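4.2 Swapping the fingers, keeping everything else

Once the two hand-held grippers were logging cleanly, we got to the part of the project I'd been looking forward to, which was finding out how much the fingers matter when you're handling clothes and towels. Our earlier rig used the stock Heldale fingers, and I'd grown pretty fond of them. They're stiff, they're cheap, and they hold up to being dropped on a tile floor (I tested this more often than I meant to). The Brannigan set is softer, and everyone who'd tried it on the bench came back saying nice things about it. Nice things from the bench don't tell you much about a bed, though! A bed gives way when you push on it, and a lot of the habits you pick up on a hard tabletop stop working.

So we kept the handles, the cameras, the logging code and the mounting height the same, and changed only the fingers. Each demonstration was one fold or one straightening move, done with a gripper in each hand. We recorded 3,013 demonstrations in all, in ordinary bedrooms and living rooms, and then threw out the ones where the tracking had dropped or where the person had stopped halfway to answer the door. I won't pretend the rooms were controlled. We wanted them messy, with real light from real windows, and that's what we got.

The items fell into two loose groups. Knits were the first group -- sweaters, vests, scarves, anything with a texture you could feel through the handle. Terry and other shaggy cloth made up the second. We picked these two because they fail in different ways. A knit stretches when you pull on one corner, so the far side of the garment doesn't move when you expect it to. Ribbed hems are the worst for this, and also the most useful place to grab, which made for some lively arguments in the lab.

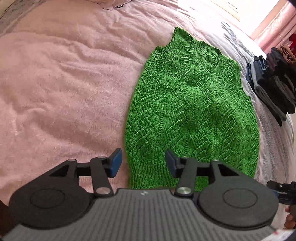

The approach is where most of the trouble starts. With the stiff fingers, people tended to come in low and flat, press into the bedding, and scoop. It works, but you often pick up a bit of whatever is underneath, and then you're folding the bedspread along with the garment. With the softer fingers, people came in steeper and closed earlier. I hadn't told anybody to do that. They drifted into it after the first dozen tries or so, and when I went through the wrist paths later the change was easy to see.

We scored a grasp as clean if the fingers held the item, only the item, and kept hold of it until the person chose to let go. Two of us scored every clip separately, and we talked through the ones where we disagreed. Most of those were cases of picking up bedding, where one of us saw a pinch of blanket and the other saw a shadow. I'll come back to this in the section on limits, as I think a third scorer would've been worth the money.

On knits, the softer fingers won, and it wasn't close. The gap was widest at the hems and the armholes, where the edge is thick and springy and a stiff finger tends to ride up over it. On flat knit panels, away from any edge, the two sets were about even, and both were kind of bad. If you take one practical tip from this section, take that one: teach the policy to go find an edge.

Shaggy cloth was more interesting. I had guessed the softer fingers would win there too, and I'd even written a draft of this paragraph saying so. Then the scores came in. The stiff fingers did better on single-layer pickup, I think because the narrow tips get down between the loops of the pile, where a wider pad just sits on top of them. Where the stiff set fell down was on letting go. Loops would hang on to the tips, the towel would follow the hand back up, and a perfectly good fold would come undone in the last half second.

To get a handle on that, we pulled out 434 clips of towel folds and marked the moment the fingers opened and the moment the cloth was fully free. The delay between those two is what I've been calling drag time, for want of a better name. It's noisy, and it depends a lot on how fast the person backs away. Even so, the long delays bunch up in the clips where only one gripper was doing the work. When the second hand was holding the cloth down nearby, drag time shrank to almost nothing, with either set of fingers.
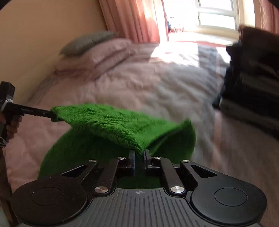
That sent us back to look at how people were using the second hand in general, which I'd been treating as a kind of helper that didn't need its own analysis. Bad idea on my part. People use it to pin, to poke a corner into place, to lift a layer out of the way, and sometimes just to hover. The hovering drives me up the wall, because a policy trained on it learns to hover too, right in the camera's way. We ended up adding a tag for what each hand was doing in each phase of the fold, and the tags turned out to be more useful to the learner than the finger type was.

For training, we used the same Drelberg controller settings as in Section 3 and gave each finger set 1,000 demonstrations, matched as closely as we could by item and by person. We then ran 400 trials with each trained policy on the two-arm station at Storkard. The ranking from the human clips carried over: softer on knits, stiffer on single-layer terry, and a big improvement for both once the hand tags went in. What didn't carry over was the steep approach. The arms kept coming in flatter than our people did, and I suspect the reach limits on the left arm are to blame, though we haven't run the test that would settle it.

One small note for anybody planning to repeat this. Check the finger screws at the start of every session. We had one set work loose over a long afternoon in August, and the slow change in the pad angle was enough to spoil the calibration for that whole batch. Those clips are left out of every number in this section, and they're listed separately in the appendix with the before and after calibration values.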